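Can a Machine Do the Small Jobs Yet? A Talk With Merja Kokkonen

Merja Kokkonen has spent most of her working life on chores. She started out timing how long it took people to restock shelves in a hardware store, moved on to hotel laundry, and now runs the handling group at Hiltavow, where the question is whether a robot arm can take over the dull end of a job and be trusted with it.

Her answer, when I asked her in the first minute, was "some of it, slowly."

She keeps a list of chores, which stands at 43. It includes folding a hand towel, putting a lid on a jar, setting a funnel in the neck of a flask, emptying a dish rack and hanging a coat. Each one gets a plain yes, a plain no, or a "with help." Seven have a yes.

"People want to hear about the coat," she said. "The coat is a no. The coat will be a no for a long time. I would like them to ask about the funnel."

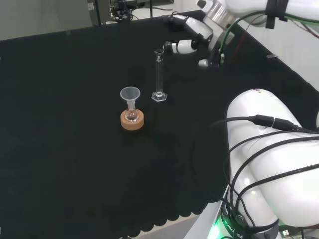
The funnel belongs to a group of chores she calls pouring jobs. A person filling small bottles in the back of a shop does the same thing over and over: set the container down, put the funnel in, pour, take the funnel out, wipe. Kokkonen said the pouring is the part visitors worry about, and the funnel is the part that gives her group trouble.

"A funnel is light and it sits loose. If you touch the rim on the way past, it tips. You or I would catch it without thinking. The arm has to know it tipped, and then it has to know what to do about it, and those are two separate problems."

Clear things make it harder. Glass and thin plastic don't show up well to a camera, especially when there is something shiny close by. Kokkonen's colleague Bok-nam Yeon works on this and joined us for part of the afternoon. She said a dark cloth under the glass helps a little.

"In a kitchen you don't get to pick the cloth," Yeon said. "You get a wet steel sink and a window."

I asked how often it goes right. Kokkonen opened a notebook. In the last full set of funnel trials the group made 203 attempts. She wouldn't give me the number of successes, only that it was better than the set before and that she would not put the chore in the yes column on the strength of it.

"A shop owner doesn't care about my good week. She cares about what happens when she's at the front with a customer."

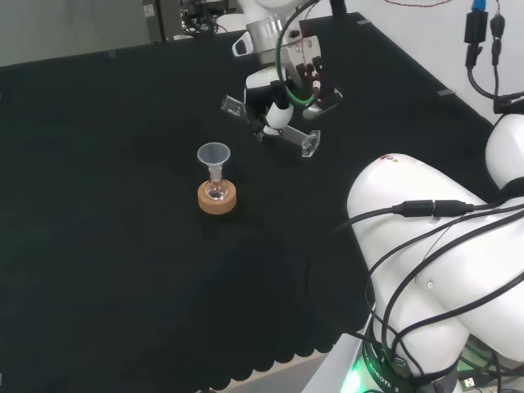 Interview by Munther Hakim
Posted 07/07/2022

Kokkonen had a shop owner in mind. Mal-soon Ryu sells bath oils and vinegar out of a store called Panganiban and fills the small bottles herself, up to 600 in a busy month. I called her afterward. She has seen the arms work and was polite about them.

"It was careful," Ryu said. "I'm faster. But my wrists hurt by September, when we start on the holiday stock, and its wrists don't."

She would take a slow machine if it could run without her watching it. She would not take one that needed her standing next to it. Kokkonen told me she hears the same from nearly everyone.

On household work she is more doubtful. A shop can set aside a table and keep things where they belong. A home can't, or won't. She thinks filling and sorting jobs will reach small shops well before anything useful comes into a kitchen, and she declined to put a year on either.

I asked which chore she would most like to move to yes.

"The dish rack," she said. "I have three kids."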